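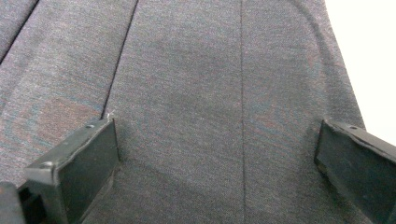
Gray upholstery, seams and all.

Newsletter > Members' Corner > Mending Notes

Reupholstering on a budget, part 2

Mar 2, 2018

So I promised last time I'd get to the fabric, and then I spent most of the winter changing my mind about it. Sorry! The two dining chairs from my aunt are still sitting in the hall with their stuffing out, and my husband has started hanging his coat on one of them.

The thing I got wrong at first was buying with my eyes. I fell for a mustard velvet at Parero, brought home a sample the size of a napkin, and taped it to the chair for a week. The cat loved it. By the end of that week it looked like a tennis ball. Slavica Dimitrov (she taught the September class, some of you were there) had told me to stay away from anything with a pile if there are claws in the house, and I nodded and did the opposite.

A tight, flat weave is much kinder. Heathered grays and browns hide crumbs and lint better than any solid color, and they forgive a seam that wanders a little. Mine wander a lot. Check the rub count on the label too – I wouldn't go under 15,000 for a chair that gets sat on every day, and the mustard stuff didn't list one at all, which should have told me something.

About seams. If your old cover has panels, take it apart with a seam ripper and keep every piece, even the ratty ones, because those are your pattern. Write "top" on each one in chalk. I skipped this on the first chair and spent a whole evening turning a trapezoid around on the kitchen floor. Add half an inch all the way around, and sew a test corner out of an old sheet before you cut the good fabric.

For thread I've gone over to heavy polyester. The cotton I had in the drawer snapped when I pulled the cover down over the foam, right at the front corner where you'd see it. Valbona Hodžić lent me her long curved needle for the closing stitches and I am not in a hurry to give it back.

I ended up ordering from Delić, 6 yards, which is too much for two chairs but there's a footstool I have plans for. More when it's done!

Comments

Nikola Shehu
What did you do about the foam? Mine has gone to powder and gets everywhere.

Milovan K.
Nikola, vacuum first, then new foam with a layer of batting on top. The batting makes the corners so much easier.

Valbona
I would like my needle back by Easter please :)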